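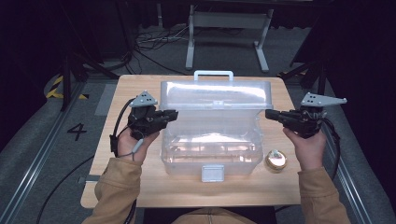

Section 2 – Putting the Jemura label printer away for storage

Last updated: November 30, 2019
Filed under: Home office > Label printers > Care

1. Switch off at the back. Wait for the green light to go out, then unplug.
2. Open the cover, lift out the roll. Part-used rolls are fine to keep – tape the loose end down first.
3. Wipe the rubber roller with a dry cloth. No sprays.
4. Take out both batteries. Check the contacts for white crust.
5. Cord, spare rolls and the grey cleaning card go in a lidded box, away from sunlight. Labels yellow otherwise, colour ones worst.

CAUTION: print head stays hot for up to 2 minutes. Don't touch the metal strip.

Note – if the display shows 583 when you start up again, cover isn't shut. Press both corners till they click. Still 583? Take the roll out and reseat it, arrow facing you.

Note: settings are lost once the batterys are out. Write down your label width first. Re-enter under Menu > Paper.

Older Bondau rolls dont fit this model. Use Akande rolls only.

Corrections to Pei-shan Chow please.

179 views | 2 comments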